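In praise of the badly wrapped bunch

I have reached the age where I have opinions about wrapping paper, and I'm going to share them, because it's January and there's very little else going on in Brarmont.

My view is that flowers should be wrapped in paper. One big sheet, laid cornerwise on the table, stems down on it, sides folded over, a bit of string, done. I don't want cellophane. I don't want the crackly sleeve with a hole punched in the top, and I especially don't want the little box with a window in it that Civa have started selling (14 quid, and you could hear the stems rattling!).

I worked Saturdays in a flower shop in Skyrme when I was at school, and most of what I did there was wrap. You put the sheet down like a diamond, never like a square, and let the bottom corner hang off the table if the table's too small, which ours was. Heads towards the top, and the tall ones behind the short ones so that everybody gets seen. Then you fold in the left side, fold in the right, and try not to look as if you're strangling it. My early ones looked like fish and chips. People took them home anyway and I like to think they were all the more loved for it.

And yes, I'd do exactly the same with artificial flowers. I know this is where I lose some of you. My sister-in-law thinks wrapping a fake stem is like putting a coat on a snowman, but I gave my aunt a pair of them last year, done up in pink tissue, and she was thrilled. She unwrapped them slowly, she smoothed the paper flat and kept it in the drawer, and then she went and found a vase. You don't get any of that by handing somebody a stalk out of a carrier bag. Half of the present is the undoing of it.

Colour matters too, though less than the magazines say. Pale pink goes with nearly everything. Peach and white look lovely on it, green leaves look greener, and a crease or two hardly shows. Brown paper is fine if you must, but I find it a bit pleased with itself. Black paper is for florists with 2,000 followers and a neon sign.

So buy a roll. Ikel do one that's lasted me 2 birthdays, a christening and a leaving do, and there's still plenty on it. Clear the table, spread the sheet out, and have a go. If it comes out lopsided, tie a bigger bow. 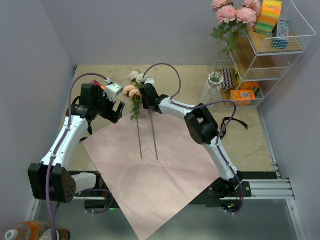

Peach and white on pale pink, the sheet spread open.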